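Storage Unit Questions, Answered Without the Sales Pitch

Last updated 2019-12-22

Do I really need a storage unit?

Probably less than you think. Most people who write to me want somewhere to put things they haven't looked at since the last move. If you would not pay to buy an item again, ask why you are paying every month to keep it.

The first month is 2 dollars. What's the catch?

The second month. Whitfield Storage ran that offer in October, and the regular rate on the same unit was 62 dollars. Add the lock they insist you buy and the insurance they sign you up for unless you say no. I have yet to see an opening price that survived the paperwork.

Is "climate controlled" worth the extra money?

Sometimes, for photographs, records and wood furniture. But ask what the words mean. When I called Flovix, the person at the desk could not give me a temperature range. A hallway with a fan in it is not what I would call climate control.

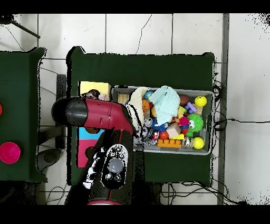 What should I pack things in?

The companies would love to sell you their own boxes, and Mallik has a whole wall of them by the register. Skip it. Grocery store cartons are free and do fine for clothes and linens, as long as they are clean and the bottoms are taped. For small stuff I do like a clear plastic bin, and a bin packed with toys is a good case for one: you can tell what you have without opening it. Labels are supposed to do that job, but I have read too many that say "misc."

Can they raise my rent whenever they want?

In most month-to-month contracts, yes, after written notice. The sign out front may say "price lock," so find that phrase in the contract. If it isn't there, it doesn't count for much.

How big a unit do I need?

Smaller than the online calculator says. Those calculators belong to people who rent space. One reader, Nobuhle Kruger, was told she needed the largest unit at Warudska and fit everything into one a size down - with room left for a bike.

What if I just stop paying?

They can lock you out and, after the notice your state requires, sell what's inside. I had one letter from a man who was five days late and 8 dollars short because of a fee he had never heard of. He got his things back, but he paid another fee to do it. Read the late payment section before you sign, and keep a copy at home.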